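Tralness 作業机まわりの設置と手入れ
4. 壁紙と天板

この章では、レンガ柄の壁紙(青)を貼った壁に机を寄せ、花柄の天板の上に木製トレーを置くまでの手順を説明します。机の幅は130cmです。

4-1 机を壁に寄せる
1. 壁紙を貼ってから丸一日おき、端に浮きがないか指で確かめます。
2. 机を二人で持ち上げ、壁際まで運びます。
3. 壁紙と天板の境目に沿って、灰色の細い見切り材が通っていることを確認します。
注意:机を床の上で引きずらないでください。脚の先の保護材が外れます。

4-2 木製トレーを置く
1. トレーの底を乾いた布で拭きます。縁の低い浅型で、塗装はしていません。水拭きは避けてください。
2. 短い円柱が左端寄りに来る向きで、天板の中ほどに置きます。壁と平行でなくても、斜めでもかまいません。
3. トレーを動かすときは両手で持ち上げます。天板の上を滑らせると、細かいすり傷が付きます。

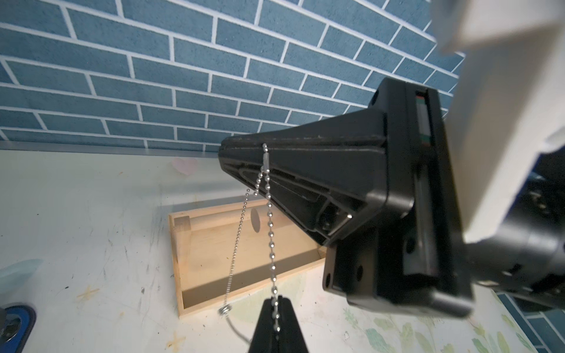 4-3 天板の汚れと傷
1. 乾いた布でほこりを取り、固く絞った布で柄の上を拭きます。
2. 落ちない黒い点や線には、薄めた中性洗剤を使います。洗剤は水450mlに対して約2mlが目安です。
3. バラや蝶の柄の上は、特に力を入れずに拭きます。
4. 表面が破れて白くなった箇所は、こすらずに周りだけを拭きます。
注意:研磨剤入りのスポンジ、シンナー、アルコールは使用できません。印刷が薄くなります。

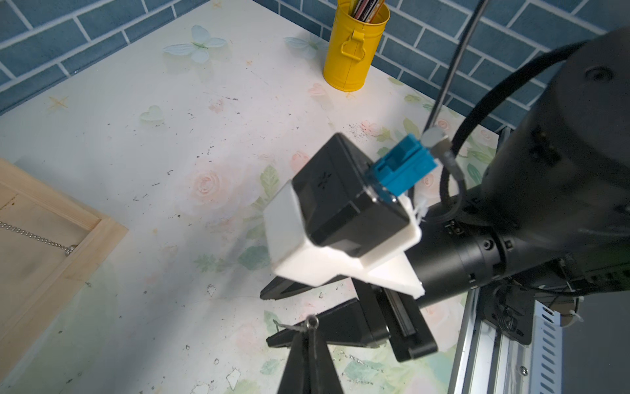
本田和香奈からは、破れた箇所には水を付けず、乾いた布だけで済ませたほうが広がりにくいとの指摘があった。次の版では、手順4にこの一文を加える予定です。

4-4 補修用シートの注文
補修用の花柄シートは品番88でお求めください。柄の位置は製造時期により多少ずれます。

2018年1月30日 改訂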